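Teaching a Robot Arm to Tidy Letters, One Demonstration at a Time
By Concetta Bortolotti
20th March

You will need an arm that can be driven by hand or by a remote controller, a desk, and a handful of small objects you don't mind chasing across the floor. I use toy letters. They are cheap, they come in bright colors, and when the gripper launches one into the next row of desks it does no damage except to your standing with the people there.

The task in this guide is simple to say: pick up a letter, put it in the tray, repeat until the letters are gone. A four-year-old can do it. You will be slower than the four-year-old for at least your first afternoon.

Start with the arm switched on and your controller connected, but don't record yet. Spend 30 minutes just moving. Reach for things, miss them, get the feel of how far the gripper travels when your hand travels an inch. I set the scaling low in Jirkico, the control program we use, so that large movements of mine become small ones of the arm. It feels like stirring cement. Leave it low anyway until you can close on a letter three times in a row without shoving it.

Next, set out the letters. Scatter them. Don't line them up, however much it soothes you, or you'll end up with a robot that believes the alphabet lives in a row. Mix the ones that lie flat with one or two that stand up, and leave enough space between most of them for the fingers to come down on either side.

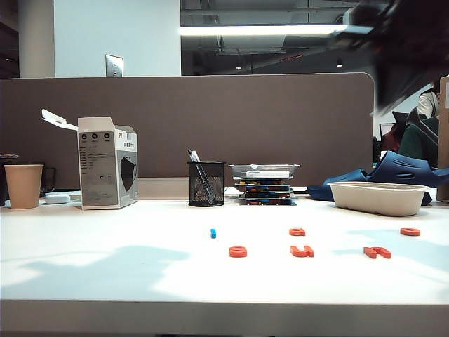
Letters set out across the desk, with the tray over on the right. One blue piece is standing; the orange ones are flat.

Leave some ordinary desk clutter at the back. My first set of recordings was made on a perfectly bare surface, and the trained arm was a genius until a coffee cup arrived. After that it spent its time courting the cup. Pens, boxes and cups are all fine, so long as they stay out of your path.

Now record. Press start, pause for a second with the arm still, then go for the nearest letter. Come in from above, stop just over it, lower, close, lift straight up. Carry it to the tray, lower again, open. Don't drop it from a height because you're bored. The arm will learn that you were bored.

Ring shapes are the awkward ones. You can grip across the whole ring or pinch one side of it, and both work. Pick one and stick with it for the entire set. I switched halfway through and got an arm that hovered over every O like a man reading a menu.

If you fumble a grasp, open, rise a little and try again, and keep the recording. A few recoveries are useful. If you fumble it 5 times, stop and delete — that is a different lesson and you don't want it taught.

Move the letters after every run, and turn a few of them. Take a break when your wrist starts making decisions for you. I aimed for 300 runs and spread them over several days, which my shoulder still considers excessive.

Before training, play back a few runs from the start, middle and end of the set. Mine got noticeably faster and sloppier toward lunch. I cut the worst of those and recorded replacements in the morning, with the scaling back where it was on the first day.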